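Lever machine, shot stops short and the glass is nearly empty. What am I doing wrong?

Posted by Rirkodau, October 2021

Got a second hand lever machine off a bloke at work, stainless base, chrome group. No manual. I pull the lever, wait a bit, let go and I get a dribble of coffee in the bottom of the glass and then it just stops. Sometimes drips after that. Tastes burnt and sour at the same time if thats possible. Beans are from Okonkwo, the dark one, ground at the shop. Basket says nothing on it but I'm putting two level scoops in. Machine warms up while I have a shower. Have descaled it once.

Also would like to know if I should be using a cup instead of a glass, my sister says glass goes cold too quick.

Lider_lever

Grind. Almost always the grind. Shop ground stuff is either far too fine or it's meant for a cafetiere, and if yours is stopping dead it's too fine or you've got too much in there. Get some scales. Start at 14 g, no wait, depends on the basket, weigh what fits without touching the screen up top and write it down. Then go coarser till it runs.

Other thing, how long are you holding the lever before you let it go? You need the water to actually get in above the coffee. Hold for a count of four, then ease it. Don't just let it fly, if the coffee isn't holding any pressure the lever comes up hard and it hurts. 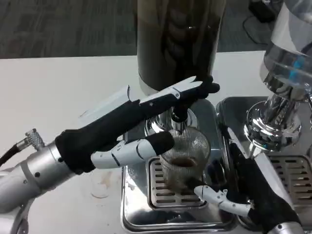

Does it matter what glass goes under the spout?

Any small one that fits under with a bit of room and won't crack with hot coffee in it. Warm it first with hot water and tip that out, then it won't go cold on you.

Going back to the short shot. On mine the first pull only fills a small glass part way, so I do 2 pulls if I want more. Let the lever up gently, pull down again before it's gone all the way, otherwise you suck air into the coffee and it cracks. Might be that yours is fine and your just expecting a mug's worth.

Keep the drip tray grate clean as well, the slots gum up and then the glass sits in a puddle.

Osamu Kudo

Agree on the grind but the burnt taste is heat. A shower is too long depending on the model, some of these small ones overheat the group if left on. Try it sooner after switching on. If the second coffee is worse than the first, thats your answer. Cold damp cloth round the group for a bit cools it, mind your fingers.

Check the piston seals too. Water creeping out round the top of the group when you pull = worn. Cheap to replace, bit of food safe grease, half an evening.

Vulholm

had one of these, sold it. get a pod machine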